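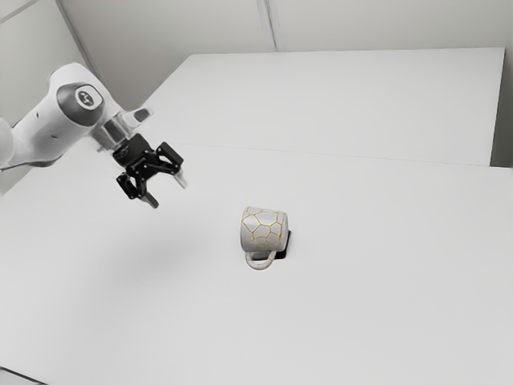
The Purkura is a two-part epoxy kit for repairing broken ceramics with visible gold seams. I tested it on a stoneware mug and a shallow bowl. Mixing is 1:1 by volume, and working time was 4 minutes. Set the parts out on a large white tabletop if one is available, as stray metallic powder shows up well against it.

Reviews > Craft Supplies > Adhesives
By Amirhossein Shahbazi | December

The adhesive is stiff enough to hold a vertical joint without tape. Seams stand slightly proud of the glaze. 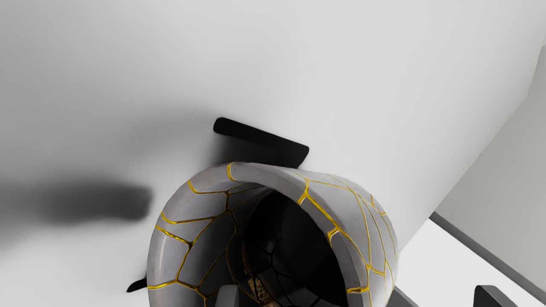
FINISH AND DURABILITY

The powder keeps its gloss if applied before the epoxy skins over - later than that, it goes on patchy. Curing took two days. The Flustine kit has a finer brush but sets too fast for rim work.
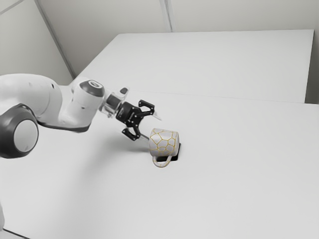
Neither kit is rated for food contact, and the leaflet advises hand washing only.

Sign up for our newsletter. Unsubscribe at any time.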